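Home Diary Archive Notices Contact

Office Diary, Broltport Savings Cooperative
July, second entry

The morning was given over to the reconciliation of the card accounts. The change to the Arkance payment system took effect at midnight, and the first full file was received at 6:40 a.m. It listed 1,748 payments. All but seven matched the ledger. The seven were placed in the holding account, and members concerned will be written to before the end of the month.

The cooperative had asked that the old and new systems run side by side for one further week. Arkance declined, citing cost. This office recorded its objection at the time and repeats it in this entry. A week of double records would have been a modest expense for an institution of this size.
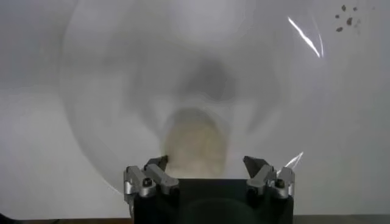
At 10 a.m. the supervisor's letter on stored-value cards was read and discussed. The letter asks every deposit-taker to state how money held on such cards is kept apart from its own funds. The Clakeo card now has 967 holders among our members. Their balances are held in a separate account at the Chauhan branch, and the account is checked at the close of each business day. The reply will say so plainly, with the last two statements attached.

The letter also asks whether holders understand that a card balance does not earn interest. On this point the office is less certain. The leaflet does say it, but on the back and in small print. A new leaflet has been requested, with the sentence moved to the front.

Lunch was taken late.

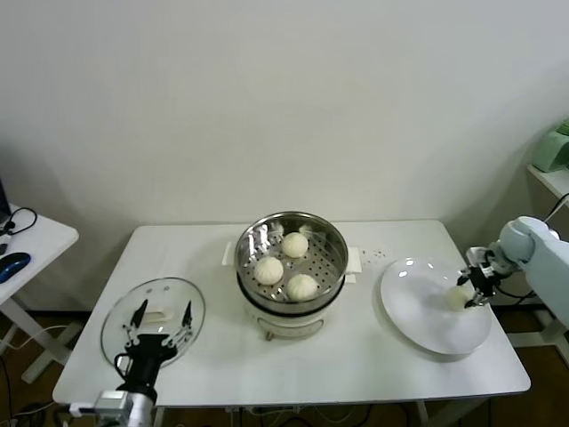

Three steamed buns in the steamer, with the glass lid set to the left.

In the afternoon the daily limit for transfers by telephone was reviewed. It has stood at $400 for a long time, and members in business find it low. The office is inclined to raise it – though only for accounts with a second signer – and will put a paper forward in the autumn.

The Chauhan branch reported a short delay at the counter after 3 p.m., when the new terminals asked for each password twice. Arkance has been informed. No reply had been received when the office closed, and the matter is carried over to tomorrow's list, together with the order for receipt paper.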